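홈 | 제품 | 시연 안내 | 부품 | 문의

아덴(Aden) 탁상형 로봇팔: 프라도 공개 시연에서 쓰는 구성 그대로

읽는 시간 15분

지난 12월 공개 시연 때 제일 많이 받은 질문이 "저기 올라가 있는 게 파는 거랑 똑같은 거예요?"였어요. 네, 똑같습니다. 프라도 시연장에 있는 아덴은 창고에서 상자째 꺼내다가 제가 직접 조립한 물건이고, 따로 손본 데가 없어요. 아, 케이블 묶는 끈은 제 취향대로 바꿨습니다. 기본으로 들어 있는 끈이 좀 뻣뻣해서요. 그 외에는 주문하시면 받게 되는 그 구성입니다.

원래 제품 페이지에는 사양표랑 장바구니 단추만 두는데, 공개 시연 다녀가신 분들이 집에 가서 다시 물어보시는 내용이 워낙 비슷비슷하길래 아예 시연 이야기랑 묶어서 길게 써 봅니다. 사양만 급하신 분은 바로 다음 단락만 읽고 나가셔도 돼요. 시연 예약하실 분은 맨 끝쪽으로 가시면 되고요.

기본 사양

제조사는 토슬로(Toslow), 제품명은 아덴입니다. 본체 무게는 23킬로그램이고요, 혼자 들 수는 있는데 혼자 들고 나서 후회하는 무게예요. 관절은 여섯 개, 손목 끝에 두 손가락 집게가 달려 나오고 손목 옆에 작은 카메라가 하나 붙어 있습니다. 제어 상자는 본체랑 따로 떨어져 있어서 책상 밑에 넣어도 되고 옆에 세워 둬도 됩니다. 전원은 일반 가정용 콘센트에 꽂으면 되고, 멀티탭에 다른 기계랑 같이 물리는 건 권하지 않아요. 저희 시연장에서도 아덴 몫의 콘센트는 따로 비워 둡니다.

받침은 나사로 고정하는 판이 기본이고, 책상에 물리는 죔쇠는 별매예요. 책상 상판이 얇으면 꼭 판 쪽을 고르세요. 팔이 멀리 뻗었다가 멈출 때 상판이 같이 출렁이는데, 그러면 집는 위치가 조금씩 밀립니다. 시연장 작업대는 가로가 121센티미터예요. 이 폭이면 팔을 가운데에 놓고 양쪽에 상자를 하나씩 두기에 딱 좋더라고요. 더 넓은 작업대를 쓰셔도 상관없지만 어차피 양 끝까지는 손이 안 닿습니다.

소프트웨어는 소블로(Sovlow)를 씁니다. 본체를 사면 기본판이 같이 오고, 동작을 녹화해서 다시 트는 것까지는 기본판으로 다 돼요. 카메라 화면을 보면서 물건 위치를 찾게 하려면 추가 묶음을 깔아야 하는데 이건 값이 따로 붙습니다. 저는 처음 사시는 분께는 기본판으로 몇 주 써 보시라고 말씀드려요. 녹화 재생만으로 해결되는 일이 의외로 많거든요.

공개 시연은 이렇게 흘러갑니다

시작은 오전 10시예요. 그런데 9시 반이면 벌써 문 앞에 서 계신 분들이 있어서(부지런하십니다!) 저는 그전에 와서 팔을 켜고 원점부터 맞춥니다. 원점 맞추는 과정도 궁금해하시는 분이 많길래 요즘은 일부러 첫 회차 손님들 앞에서 한 번 더 해요. 단추를 누르면 관절이 하나씩 천천히 제자리를 찾아가는데, 빠르지도 않고 멋있지도 않습니다. 그래도 사시면 매일 아침 보게 될 장면이니까 미리 봐 두시는 편이 좋아요.

한 회차는 30분입니다. 앞쪽 절반은 제가 움직이고, 뒤쪽 절반은 손님이 움직여요. 예전에는 제가 내내 떠들고 마지막에 잠깐 만져 보시게 했는데, 그때는 다들 고개만 끄덕이다가 가셨거든요. 지금 방식으로 바꾸고 나서는 질문이 훨씬 구체적으로 나옵니다. "우리 공장 부품은 이것보다 미끄러운데요" 같은 질문이요. 저는 그런 질문이 반가워요. 그 자리에서 집게 고무를 바꿔 끼워 볼 수 있으니까요.

제가 보여 드리는 동작은 늘 비슷합니다. 먼저 빈손으로 작업대를 한 바퀴 훑고, 나무토막을 집어서 옮기고, 그다음에 천을 집습니다. 천이 어려워요. 나무토막은 어디를 물어도 그 모양 그대로 따라오는데 천은 물린 자리만 따라오고 나머지는 제멋대로 늘어지잖아요. 수건 한 장 반으로 접는 걸 보여 드리면 "그게 다예요?" 하시는 분도 계시고, 한참 말없이 보시다가 한 번만 더 해 달라고 하시는 분도 계세요. 후자는 대개 비슷한 일을 직접 시켜 보다가 고생하신 분들입니다.

실패도 그냥 둡니다. 수건 끝을 놓치면 놓친 대로 두고, 어디서 놓쳤는지 화면을 돌려 보면서 같이 이야기해요. 한번은 회차 내내 한 번도 제대로 접지 못한 적이 있었는데, 하필 그날 멀리서 오신 분이 계셔서 제가 땀을 좀 흘렸습니다. 나중에 살펴보니 받침판 나사 하나가 헐거웠어요. 그 뒤로는 아침마다 나사를 손으로 한 번씩 눌러 봅니다. 구매하신 분들도 처음 한 달은 그렇게 해 주세요. 설명서에도 조임 점검 항목이 있는데 글씨가 작아서 다들 지나치시더라고요.

직접 움직여 보는 시간

손님 차례가 되면 안내 모드로 바꿔 드려요. 팔꿈치 쪽에 있는 단추를 누르고 있으면 관절이 부드러워져서 손으로 팔을 끌고 다닐 수 있습니다. 처음 잡으시는 분들은 힘을 너무 많이 주세요. 문짝 밀듯이 미시는데, 그럴 필요가 없고 손목 근처를 가볍게 잡고 가고 싶은 데로 데려가면 됩니다. 움직인 길은 소블로가 그대로 기억해 뒀다가 재생해 줘요. 자기가 방금 한 손짓을 기계가 따라 하는 걸 보면 어른들도 웃습니다. 저도 처음에 그랬고요.

재생할 때는 속도를 낮춰서 틉니다. 자신이 붙으면 조금씩 올리시면 되는데, 저는 시연장에서는 절대 최고 속도로 안 틀어요. 조르셔도 안 틉니다. 최고 속도가 궁금하시면 납품 상담 때 따로 말씀 주세요, 그때는 주변을 비워 놓고 보여 드릴 수 있어요.

비상정지 단추는 작업대 앞쪽에 있고 시작하기 전에 손님이 직접 한 번 눌러 보시게 합니다. 눌러 본 적 없는 단추는 급할 때 손이 안 가요. 누르면 팔이 그 자리에서 멈추고, 다시 풀려면 단추를 돌려서 올린 다음 화면에서 확인을 눌러야 합니다. 이 순서를 헷갈려서 고장 났다고 전화 주시는 분이 꽤 계세요. 전화 주시는 건 얼마든지 괜찮은데, 일단 단추부터 돌려 봐 주세요.

집게와 고무

기본 집게는 손가락 두 개가 나란히 벌어졌다 오므라드는 방식이에요. 안쪽에 고무가 붙어 있고, 이 고무는 소모품입니다. 시연장에서는 천을 많이 집어서 그런지 생각보다 빨리 반들반들해져요. 반들반들해지면 천이 슬금슬금 빠져나가고, 그러면 사람들은 프로그램을 의심하기 시작합니다. 저도 프로그램을 오후 내내 뒤진 다음에야 고무를 갈았어요. 갈고 나니 바로 잡히더라고요. 허탈했습니다.

고무는 부드러운 것과 단단한 것 두 가지가 있고 둘 다 상자에 한 쌍씩 들어 있어요. 종이나 천은 부드러운 쪽, 각진 부품은 단단한 쪽이 낫습니다. 유리처럼 매끈한 물건은 둘 다 써 보셔야 해요. 표면에 기름기가 있느냐 없느냐에 따라 결과가 갈려서 제가 전화로는 장담을 못 드립니다. 물건을 들고 시연장에 오시면 그 자리에서 집어 볼 수 있으니 들고 오세요, 진짜로요. 가방에서 볼트를 한 움큼 꺼내신 분도 있었고 김 봉지를 들고 오신 분도 있었어요. 김 봉지는 부드러운 고무로 힘을 제일 약하게 두고 성공했습니다.

집는 힘은 소블로에서 단계로 고릅니다. 제일 약한 단계부터 시작해서 하나씩 올리는 게 빨라요. 세게 잡고 시작하면 물건이 찌그러지고 나서야 너무 셌다는 걸 알게 되니까요. 단계 사이 간격이 좀 넓다는 의견은 저도 동의합니다. 토슬로 쪽에 전달은 해 두었고, 답이 오면 여기 고쳐 적을게요.

손목 카메라

손목 카메라는 작고 가볍고, 집게가 가는 곳을 같이 따라갑니다. 위에서 내려다보는 카메라는 팔이 물건을 가려 버리는 순간이 있는데 손목 쪽은 그 순간에 물건 바로 앞에 있으니까 서로 모자란 걸 채워 줘요. 시연장에서는 카메라 화면을 옆 모니터에 띄워 놓습니다. 팔보다 모니터만 보시는 손님도 많아요. 아이들이 특히 그렇습니다.

초점은 고정이에요. 렌즈를 돌려서 맞추는 물건이 아니고, 물건에 아주 바짝 붙으면 윤곽이 흐려집니다. 그래서 저는 접근하는 길 중간에 잠깐 멈추는 지점을 하나 넣어 둬요. 거기서 한 번 보고, 위치를 잡고, 나머지는 그 값으로 들어가는 거죠. 추가 묶음에 들어 있는 예제도 같은 방식으로 짜여 있습니다. 예제 이름이 죄다 영어 약자라 찾기가 어려운데 맨 위에서 두 번째 걸 여시면 돼요.

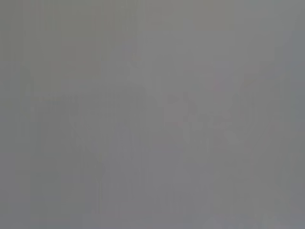 수건 접는 걸 보고 갔다는 손님 한 분은 며칠 뒤에 글을 남기면서, 재생만 하는 건 줄 알았는데 중간에 멈춰서 다시 보고 들어가는 게 제일 기억에 남았다고, 다만 그걸 혼자 설정하려면 얼마나 걸릴지 감이 안 와서 아직 주문을 못 하고 있다고 했어요. 같은 걱정을 하시는 분이 많을 것 같아서 답을 여기에도 옮겨 둡니다. 동작 하나를 녹화해서 트는 데까지는 상자를 연 날 저녁이면 됩니다. 카메라까지 엮는 건 사람마다 차이가 커요. 프로그램을 좀 만져 보신 분은 금방 하시고, 처음이신 분은 저희 설치 방문을 같이 신청하시는 게 속 편합니다. 방문하면 첫 동작 하나는 끝까지 같이 만들어 놓고 와요.

카메라 덮개 유리는 마른 천으로만 닦아 주세요. 세정제를 뿌리면 테두리 틈으로 스며들 수 있어요. 시연장에서는 회차 사이에 한 번씩 닦습니다. 손님들이 안내 모드로 팔을 끌 때 무심코 유리를 잡으시는 일이 많거든요. 댁에서 혼자 쓰시면 그렇게까지 자주는 필요 없어요.

소음이랑 자리

소리는 생각보다 조용한 편인데 아예 없지는 않습니다. 움직일 때 낮게 윙 하는 소리가 나고, 집게가 끝까지 벌어질 때 딱 하고 한 번 소리가 나요. 이 딱 소리는 정상입니다. 제어 상자에 달린 팬은 계속 돌아가니까 조용한 방에서 쓰실 거면 상자를 책상 밑 깊숙이 넣어 두세요, 대신 뒤쪽 통풍구는 막지 마시고요.

자리는 팔이 닿는 범위보다 넉넉하게 비워 두셔야 해요. 벽에 붙여 놓고 쓰고 싶다는 분이 많은데, 그러면 팔꿈치가 뒤로 나갈 때 벽을 칩니다. 소블로에서 못 가는 구역을 정해 줄 수는 있어요. 벽 쪽을 그렇게 막아 두면 되기는 하는데 팔이 길을 빙 돌아가느라 동작이 느려집니다. 저라면 그냥 책상을 조금 앞으로 뺄 것 같아요.

상자에 들어 있는 것

본체와 제어 상자, 두 손가락 집게, 손목 카메라, 고정판과 나사, 고무 두 종류, 비상정지 단추, 전원선, 연결선, 그리고 종이 설명서가 들어 있습니다. 육각 렌치도 들어 있는데 손잡이가 짧아서 저는 긴 걸 따로 씁니다. 컴퓨터는 안 들어 있어요! 가끔 모니터까지 오는 줄 아시는 분이 계셔서 적어 둡니다. 노트북 하나면 충분하고 비싼 물건일 필요는 없어요.

상자는 버리지 말고 보관해 주세요. 수리 보내실 때 그 상자랑 안쪽 스펀지가 꼭 필요합니다. 스펀지 없이 보내신 본체가 한 번 있었는데, 열어 보고 제가 마음이 아팠어요.

배송이랑 수리

재고가 있을 때는 주문하신 주에 나갑니다. 재고가 없으면 주문 전에 먼저 연락을 드려요. 무게가 있어서 일반 택배로는 안 보내고 전용 차량으로 가는데, 계단만 있는 건물이면 꼭 미리 적어 주세요. 기사님이 혼자 오시거든요.

수리는 프라도에서 먼저 봅니다. 고무나 케이블, 팬 정도는 여기서 바로 갈아 드리고, 관절 쪽 문제면 토슬로로 넘어가요. 넘어가면 시간이 좀 걸립니다. 급한 현장에서 쓰시는 분은 그동안 쓸 대여품이 있는지 먼저 물어봐 주세요. 대여품은 시연에 쓰던 기계라 겉에 잔흠집이 있습니다.

시연 예약

공개 시연은 매달 하루, 장소는 프라도 시연장이고 값은 받지 않아요. 예약은 문의 쪽에서 받습니다. 12월에는 15명 넘게 오셔서 뒤에 서 계신 분들은 작업대가 잘 안 보였어요. 그게 죄송해서 이제는 회차마다 인원을 나누고 있으니 시간을 꼭 골라서 적어 주세요. 단체로 오실 분들은 미리 말씀만 주시면 한 회차를 통째로 비워 드릴 수도 있습니다.

오실 때 소매가 넓은 옷이나 긴 목걸이는 피해 주시고, 머리가 길면 묶고 오세요. 끈은 여기에도 있어요. 사진이랑 영상은 마음껏 찍으셔도 되는데 다른 손님 얼굴은 나오지 않게 부탁드립니다. 집어 보고 싶은 물건이 있으면 작은 걸로 서너 개쯤 챙겨 오시고요. 음식물은 포장된 것만 됩니다.

주차는 건물 뒤쪽에 하시면 되고, 정문으로 들어오시면 빙 돌아야 하니 뒷문 초인종을 눌러 주세요. 시연 중이면 제가 좀 늦게 나갈 수 있어요. 두 번 눌러 주시면 됩니다.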